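I put off cooking eggplant for years. Every recipe wanted me to salt it, weigh it down, wait an hour and then heat my whole apartment to 425 degrees. Then I moved to Stornham, into a place with an oven that takes forever to warm up, and my neighbor Lemlem Gebreyes told me she does hers in the microwave. I didn't believe her. I've made it this way all winter (we're in February now and I have no plans to stop), so I finally wrote it down.

You get soft, silky flesh that pulls apart with a fork and soaks up dressing like crazy. You don't get smoke or char. If smoky is what you're after, you need a flame, and I'll say a bit about faking it further down.

## What you need

- 1 medium eggplant, the ordinary purple kind
- A round plate that's microwave safe and has a little bit of a rim
- A fork for poking
- Tongs or an oven mitt
- A second plate for when it's done

For the dressing:

- 2 tablespoons soy sauce
- 1 tablespoon rice vinegar
- 1 teaspoon toasted sesame oil
- 1 small clove of garlic, grated
- A pinch of sugar
- Scallions and chili flakes, as much as you like

## Picking the eggplant

Go for one that feels heavy and has tight, shiny skin. Press it with your thumb and it should spring back. If your thumb leaves a dent, put it back in the pile. I like them on the smaller side — the giant ones are seedy in the middle and the ends go to mush before the center is ready.

Check the stem, too. Green and fresh looking is great, brown and shriveled means it's been sitting around. I've used some pretty sad ones in a pinch and they were fine with extra garlic, so don't drive back to the store over it.

Also, measure it against your plate before you cook! The whole thing has to lie flat and still turn freely. I once wedged a long one in corner to corner and the turntable just sat there grumbling. One side was pudding and the other was raw.

## Cooking it

**1. Wash and dry it.** Leave the stem on. It makes a nice handle later, and the cap comes off much easier once everything is soft.

**2. Poke it all over.** I do this with a fork, a dozen or so good deep jabs on every side. Please don't skip this one. Steam builds up under the skin and an unpoked eggplant can burst, and you'll be scraping the ceiling of your microwave for days.

**3. Set up your spot.** Clear a landing place right next to the microwave. Mine lives on the table, so I open the door all the way first and make sure nothing's in its path. The plate comes out hot, and you don't want to be shuffling cups around with a mitt on.

**4. Put it on the plate and slide it in.** Lay it on its side in the middle, nothing on top. No plastic wrap, no paper towel. Center the plate on the glass turntable and you're set.
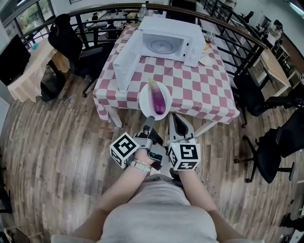

**5. Give it four minutes on high.** Then open the door, stand back a second for the steam, and turn the eggplant over with tongs.

**6. Go again, two minutes at a time.** A medium one usually takes me eight minutes total, but microwaves are all over the place. You're looking for wrinkled skin and a body that slumps when you nudge it. A knife should go through the fattest part with no push at all. If there's any squeak or resistance, give it another minute.

**7. Let it rest.** Five minutes on the second plate. It keeps cooking inside, and some brown liquid will run out. Pour that off, it's bitter.

**8. Split and pull.** Slice it open the long way, cut off the cap, and either tear the flesh into strips with two forks or scoop it out of the skin. I eat the skin when it's thin.

Stir the dressing together and pour it over while the eggplant is still warm. It soaks in much better that way.

## If something goes wrong

- **Rubbery or spongy:** undercooked. Back in it goes.
- **Dry and leathery at one end:** that end is thinner and cooked faster. Trim it off, and next time try three minutes per side.
- **Watery dressing:** you skipped the rest, or didn't drain it. Add a splash more soy.
- **Not smoky enough:** mix in a pinch of smoked paprika. Wichai Phuthong down the hall blackens the peeled flesh in a dry skillet for a minute or two, and his is better than mine.

Leftovers keep a couple of days in the fridge with a lid on. I like them cold on toast with a lot of lemon, or mashed with tahini if I've got some open.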